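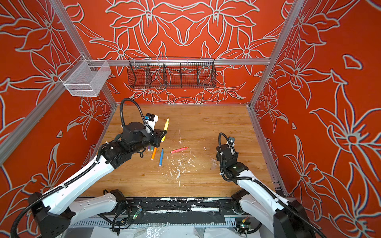
Figure 20. Lily panels in place, with the white basket on the left post and the long black basket on the top rail.

Section 4: Hanging the baskets and looking after the tabletop

By now your Prusent panels should be up on the back and both sides, and we hope you're as fond of those big lilies as we are! Take a minute to stand back and check that the flowers on the back wall mirror each other left and right. If they don't, it's much easier to fix now than with the baskets on.

1. Hook the white wire basket over the left corner post, up high, open side up. Push down gently until both hooks click.

2. Find the middle of the top rail and hang the long black basket there. The thin dividers can be slid along once it's up (a little stiff the first time, so be patient with them).

3. Tighten the rail screws with the small key from bag 17. Snug is plenty.

NOTE: The long basket is lovely for markers, brushes and other slim things. Heavy jars are happier on the table.

4. Clear the tabletop after each craft session. Sweep paper scraps and paint flecks toward you with a soft dry brush, then wipe along the grain with a damp cloth.

CAUTION: Please don't scrape dried paint off the wood with a blade. Lay a damp cloth over the spot for 20 minutes and try again.

5. Go over the black strip along the front last, as splatters like to collect there. Cap your markers before you put them away.

Shelf inserts are covered in Section 5.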